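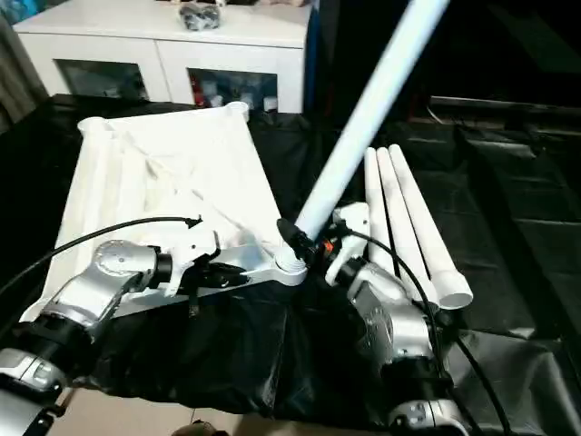 Two arms, one connector bar and a long pipe on the assembly table at Zarkivico.

The open day at Zarkivico was down for 10th January, and the invitation promised "live dual-arm assembly and light refreshments." I drove out to Bidville for the first and can report that the refreshments were very light.

Zarkivico has the back half of a former carpet warehouse, past the tire place. There were enough of us to fill the corridor, mostly people from small manufacturers who had been told by somebody above them to go and look into robots. We signed a safety sheet, got a sticker, and were handed over to Fatemeh Moradi, who runs the assembly cell and has the calm of a person who has given a lot of tours.

The job they were showing is one I'd have guessed was easy. You take white PVC pipes, fittings and a cloth panel, and you put them together into a frame. Drarnard, the customer, sells these things flat-packed and wants to know if a robot can build the display units. I have put up a garden canopy with my brother-in-law and I had sympathy for the robot from the start.

The left gripper holds the flat connector bar. The right one looks after the long pipe, down by the black coupling. For a while it all went very nicely and a man behind me said "huh" in an approving way.

Then the pipe went in crooked. It caught on the thread perhaps a quarter turn in, and the right arm, which had been told to turn, kept turning. The left arm had been told to hold, so it held. The bar started to bow. Moradi said "it should let go about now," and it didn't, and then there was a crack like a ruler on a desk and a piece of fitting went past the barrier and under the coffee table. Only after that did the arms stop.

No one was hurt. The barrier is a belt on posts, the kind you queue behind at a bank, and I noticed several of us had taken a step back from it.

What I liked was the next half hour, which wasn't on the program. Tadhg Mac Mathúna, who looks after the controls, came out with a laptop and went through the log with us standing there. The controller, a Tefera unit, gave fault 2112, twist limit exceeded. Fine, except that the limit had been raised in May for a stiffer batch of fittings and never put back. It was meant to be 100 on their scale. It was set to 396. He read that number out and then read it again, more quietly.

The other trouble was that each arm had its own limit and neither took any notice of the other. The left one was being pulled hard the whole time and had nothing in its settings to say that this was a problem. Somebody asked if the stop button would have been quicker. Mac Mathúna said yes, if anyone had pressed it. It was on the far side of the cell, with Moradi and all of us on this side.

They put the limit back, moved the button to the visitors' side, and swapped the belt for a clear screen on wheels that had apparently been in the store room all along. The second run was done at a crawl. It took two tries to get the thread started and I have never seen a group of adults so pleased about a pipe.

I asked Moradi whether Drarnard would hear about the first run. She said their buyer was the man who had said "huh."

For anyone thinking of going: parking is at the side, the sticker does not come off wool, and they plan to run the tour again once the settings for all the cells have been checked against the paper copies. Ask to see the log. Eat first.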